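Kapitel 3
Getrennte Erfassung von Getränkeverpackungen am Anfallort

Lernziele
Nach Bearbeitung dieses Kapitels können Sie Erfassungssysteme nach Hol- und Bringprinzip unterscheiden, die Fehlwurfquote einer Sammelstelle berechnen und ein Zweibehältersystem für einen Büro- oder Schulungsraum auslegen.

3.1 Einführung
Die Qualität eines Sekundärrohstoffs wird zu einem erheblichen Teil vor der Sortieranlage festgelegt. Gelangen Dosen und Flaschen gemeinsam mit Restabfall in einen Sammelbehälter, haften Flüssigkeitsreste und Feinanteile an den Oberflächen, und der Aufwand für die nachfolgende Aufbereitung steigt. Die Trennung am Anfallort verlagert die erste Sortierentscheidung auf den Nutzer. Sie setzt voraus, dass die Behälter eindeutig unterscheidbar sind und unmittelbar nebeneinander stehen.

Als Fehlwurf gilt jeder Gegenstand, der nicht der vorgesehenen Fraktion des Behälters entspricht. Die Fehlwurfquote wird in diesem Buch massebezogen angegeben, sofern nichts anderes vermerkt ist. Eine Sammelstelle mit einem Reinheitsgrad von 97 % weist demnach eine Fehlwurfquote von 3 % auf. Stückbezogene Angaben sind damit nicht vergleichbar: Eine leere Dose und eine teilgefüllte Flasche gehen dort mit gleichem Gewicht ein.

Im Übungsbetrieb Hirnorau, auf den sich die Aufgaben ab Abschnitt 3.4 beziehen, sind die Schulungsräume mit je zwei Behältern von 30 l Nennvolumen ausgestattet. Die Farbe kennzeichnet die Fraktion, eine Beschriftung ist nicht vorgesehen. Zu erörtern ist, ob die Farbkennzeichnung allein ausreicht und wie offene Behälter gegenüber solchen mit Einwurföffnung zu bewerten sind.

Abb. 3.1: Zwei offene Sammelbehälter, gelbgrün und dunkelgrau, davor Getränkedosen und Flaschen
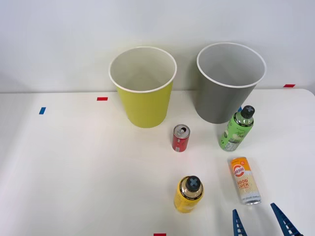
Iara Pereyra wendet dagegen ein, die Farbe allein trage nur so lange, wie alle Nutzer dieselbe Zuordnung gelernt hätten; in Räumen mit wechselnden Gruppen sei eine Beschriftung in Augenhöhe vorzuziehen.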